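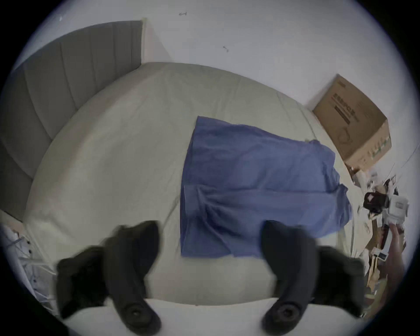
Prelby opens its second guesthouse in Ritach

RITACH, 2/18/18 - Well, we did it! I've been running the Prelby guesthouse in Flarau for years, and this month I get to hand out keys at a second one, right on Engelhardt Street in Ritach.

It's a small place (I like small), two floors over the old shoe store, and breakfast is served until 11 because I'm not a morning person either.
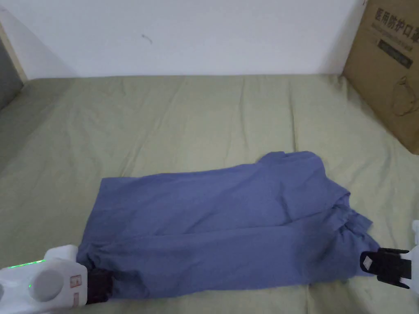

A blue garment on a sage-green bedsheet.

We had more than 200 requests for opening week, so please book early if you want a weekend. Parking is behind the building, and the bus from Flarau stops across the street.

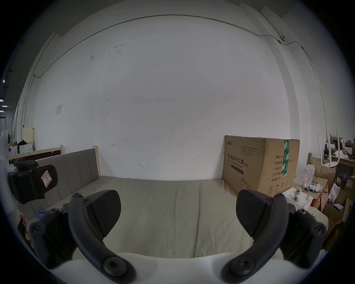 Stay two nights before the end of February and breakfast is on me, both mornings. Dogs are welcome on the ground floor - just tell us when you book. Reservations are open now at the front desk in either town.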